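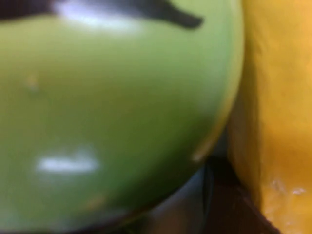
A green apple up close, with the shine on its skin.

How to Keep Green Apples Crisp Into the Winter

My neighbor Malcolm Wainwright has three old trees behind his house in Gritville, and every September he leaves more green apples on my porch than one household can reasonably eat. For years I piled them in the big fruit bowl and felt rich for a week, and then I felt guilty when they went soft. I finally asked him how he keeps his own, and what follows is mostly his method, with a few changes I've made to suit a small kitchen.

Start by sorting. Tip the apples out on a towel (gently, please, they bruise more easily than you'd think!) and pick each one up and turn it all the way around under a good light. Little tan specks on the skin are usually fine. What you're looking for is soft spots, cuts and wormholes. Any apple with one of those goes in a separate bowl for sauce, and you should use that bowl up first.

Don't wash the ones you plan to store. Wipe off any dirt with a dry cloth and leave the natural shine alone, then wash each apple when you're ready to eat it. Leave the stems on too. I used to twist them off to make things neat, and I'd sometimes tear the skin doing it.

Next, wrap each apple in a half sheet of newspaper. It doesn't have to be pretty — a loose twist at the top will do. Set them in a shallow cardboard box in a single layer and put the box somewhere cold and dark that won't freeze. Mine goes on the floor of the back pantry. If you only have a few, the crisper drawer works well, in a plastic bag with some holes poked in it.

Keep them away from your bananas, which ripen faster with apples beside them, and away from the potatoes as well.

Check the box every 10 days or so and take out anything that has started to turn. The smallest apples tend to last longest, so I eat the big ones first, sliced with sharp cheddar or chopped into oatmeal.

If you end up with a full sauce bowl, peel and core the apples, add a splash of water, and simmer them with the lid on for 20 minutes. Taste before you add sugar!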